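Status: draft, kept next to the numbers in `budget/`. Maintainer: Carla Karam. Last touched in March.

# irkmont-office-chores

Notes and episode index behind the Irkmont equipment request. The question on the table is whether we buy a second two-armed unit next year or keep renting hours from Hodum. I lean toward renting, and you should read the rest with that in mind.

## What's in here

- `episodes/` – 74 recordings of office chores, head camera only
- `quotes/` – Hodum (rental) and Baltusis (purchase), both as PDF
- `costs.csv` – one row per line item, including the ones vendors leave off
- `labels.csv` – task name, operator initials, pass/fail/unclear

## Why the bag task matters for the budget

Both quotes lean on "general office cleaning." Neither says what that covers. Wastebasket liners are the cheapest test we have: the bags cost next to nothing, the basket is light, and any new hire can do it without training. If the purchase case can't survive a thin plastic bag, I don't want to hear about the kitchen. 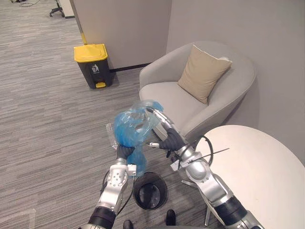 *Task `liner_small`: left gripper on the twisted end of the blue bag, right arm at its open mouth, basket still without a liner.*

A person changes a liner without thinking. Baltusis prices the job as if a robot does too. Their quote counts every minute the unit is powered on as work, with no allowance for resets, operator time or dropped bags. `costs.csv` adds those back in. The operator line is the big one, and it's missing from the sales deck entirely.

## Items missing from the purchase quote

- Spare gripper pads
- Replacement cables
- Operator wages during setup (we assume 8 weeks)
- Floor space, charged to us by Kassab under the lease
- Shipping for repairs – both directions

## Known problems

- `unclear` is overused in the labels. Don't quote a success rate from this set until it's cleaned up.
- Only 2 operators, so speed differences may just be people.
- The Hodum quote expires before the board meets. Ask for an extension in writing.

## Changes to costs

Open a pull request and attach the invoice or email. Verbal estimates go in `quotes/unconfirmed.md` and stay out of the totals.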